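**Table clearing** is the household task of taking loose items off a dining table so that the surface can be used for a meal. It covers packaged food, paper goods, wrappers and mail, and is usually treated as separate from clearing dishes.

## Typical contents

Dining tables near a kitchen door tend to collect snacks. Single-serving buns and cakes in plastic, packets of dried food, pocket tissues and empty wrappers are common. A household survey carried out in Inville in November found that packaged snacks were the most frequent item left out between meals, ahead of keys and letters. The survey covered 700 homes.

Placemats are often left in place all day, and small packages pile up on top of them. Dark mats with a speckled pattern hide crumbs well and may go unwiped for longer than plain ones. 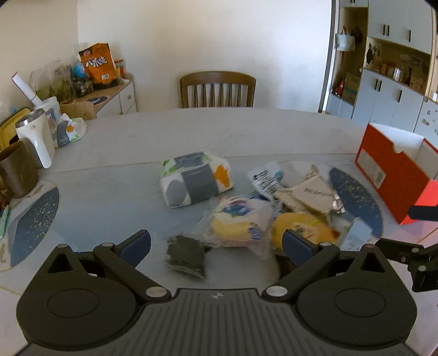

Nazanin Zarei has argued that the mats should come off first, with everything still on them, and be emptied onto a counter. In her view, sorting at the table only moves the pile from one end to the other.

## Method

The usual order is trash, food, then paper goods. Crumpled wrappers and foil are thrown away. Sealed buns and cakes go into a bread box or basket, with the earliest date in front. Flat packets are stored upright. Tissue packs may stay on the table if the household uses them at meals.

The Workneh method, named for the housekeeping school that taught it, uses two trays, one for things to keep and one for things to discard. It takes almost 10 minutes for a family table.

## Surfaces

White tabletops with a marbled look are wiped with a damp cloth after the mats are lifted. Oval tables are wiped from the center outward.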